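Notes on keeping church brass, altar linen and registers in a small parish, revised March 4, 2018. They replace the single typed sheet that used to hang inside the sacristy cupboard at Narniddale. Corrections go to Mieke Goossens or Fenna Meijer.

## Brass and plated metal

Check with a magnet first. Solid brass is not magnetic. Brass-plated steel is, and the plating wears through at the edges after a few years of metal polish. Plated pieces get a damp cloth and a dry cloth only.

For solid unlacquered brass:

1. Remove wax before polishing. Soften it with warm water, lift it with a wooden spatula, and wipe off the film with a little mineral spirits on cotton.
2. Polish with a soft cloth in straight strokes. Circular strokes show under candlelight.
3. Clean polish residue out of engraved letters with a dry, soft toothbrush. Dried polish turns white and holds moisture.
4. Buff, then handle with cotton gloves until the piece is back in place.

Lacquered brass is never polished. If the lacquer has started to lift, leave it alone until it can be stripped completely. Spot repairs leave a ring.

Two full polishings a year are enough for candlesticks in regular use. We do ours before Easter and again in late fall. The processional cross is done once, in May.

## Candle wax on linen

Let the wax harden. Scrape with the back of a butter knife, working from the edge of the spot toward the middle. Put plain white paper towel above and below the cloth and press with an iron at a low setting. Change the paper as soon as it shows grease. Printed newspaper transfers ink and must not be used.

Colored candles leave dye behind after the wax is gone. Dab with rubbing alcohol on a cotton swab, testing on the hem first, and wash afterward.

## Wine stains

Blot. Rinse from the back of the cloth with cold water, then soak for 7 hours or overnight in cold water with a spoonful of oxygen bleach. Chlorine bleach yellows old linen and weakens the thread at the fold lines. Purificators and corporals are rinsed once in clean water before any of this, and that first rinse water goes down the piscina or onto the ground, according to local custom.

## Ironing and storage

Iron linen damp, wrong side first. Embroidery goes face down on a folded towel. Starch only what will be used within the month; starched linen in a drawer attracts silverfish.

Long altar cloths should be rolled on a cardboard tube covered with acid-free tissue. Our longest takes a 65-inch tube, cut down from a carpet roll. Folded cloths crack along the crease, and Els Segers has had to darn the old Bosman frontal in the same place more than once.

Label the end of the tube, not the cloth.

## Registers and service books

- Store upright if the binding is sound, flat if it is not. No more than three flat volumes to a stack.
- Keep books off outside walls. A two-inch gap behind the shelf is sufficient.
- Remove paper clips, rubber bands and pressed flowers. Rusted clips are slid off over a strip of polyester film.
- No adhesive tape on any page, including tape sold as archival.
- Pencil only when registers are on the table.

The inventory stands at 158 items, numbered in soft pencil inside the back board. Item 713 is a leftover from the earlier Famthorpe numbering and has been kept so that the old list still matches.

If a volume smells musty, isolate it in a paper bag in a dry room and look at it again after a week. Plastic bags trap damp. Loose surface mold is brushed off outdoors, with a mask on, after the book has dried.

## Small items in the children's corner

Hard plastic toys are washed in warm water with dish soap, rinsed, and air-dried on a rack before they go back in a bin. Clear bins are preferable to wicker, which snags and cannot be wiped down. 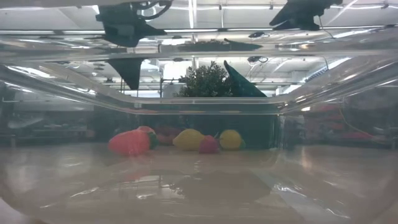
*Toy pepper and other play fruit in a clear plastic container.*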